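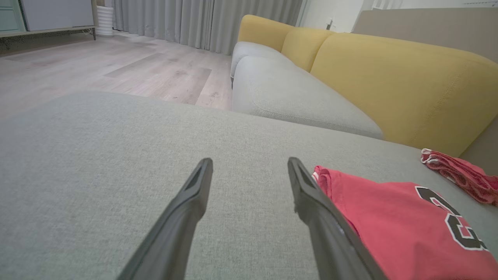
Living room refit, ground floor: notes and picture

Posted 18 Nov 2024

The seating in this room was replaced in November. The old three-seater had a broken rear rail and had been repaired twice with steel brackets. The new seating is from the Satov range, ordered through Jedia and delivered in 14 cartons. Assembly took 8 hours over two days. These notes cover the fabric, the layout and the day-to-day use of the room, for anyone planning the same change.

Fabric
Light gray, fine weave, slightly speckled. The speckle was chosen over the plain version after both swatches were left on the windowsill for a week. Dust and short hairs are harder to see on the speckled one.

Front edge
Rounded. The previous sofa had a square front with piping, and the piping wore through first. There is no piping along the front on this model.

Layout
Sectional. The sections join with a hook and plate under the seat. On an uneven floor the hooks work loose, so the feet should be leveled before the sections are pushed together. Two felt pads were added on the side nearest the radiator.

Clothes on the seat
Red garment, apparently a sports jersey, with a large black numeral outlined in white, partly folded. Farther back, a second crumpled item in a darker, pinkish red with white trim. The seat is used for sorting clothes on wash days, as it is wide enough to fold a shirt flat.

Folding method
Face down, sleeves in, sides to the center, then bottom to collar. Large printed numerals crack if the crease is pressed hard across them. Fold loosely and stack no more than four high.

Color transfer
Red fabric on a light gray seat is a fair concern. A damp white cloth was placed under a red cotton shirt for one night on a spare cushion cover. No mark was found. New garments should still be washed once before they are left on the seat.

Cleaning
Vacuum with the soft brush, low setting. Plarnance upholstery foam was tried on a hidden panel and left no ring. The covers are rated for a cool wash only.

Still to do: side table, reading lamp, and a basket for the clothes.

Comments (3)

Inga
Do the seat covers come off with a zipper or with hook tape? Ours are stapled and I regret it.

graycouch19
Paid 400 for the delivery and assembly option on the same range. Two days of your own time sounds like the better deal.

tb_upstairs
Second the point about leveling the feet first. We did it last and had to take the corner apart again.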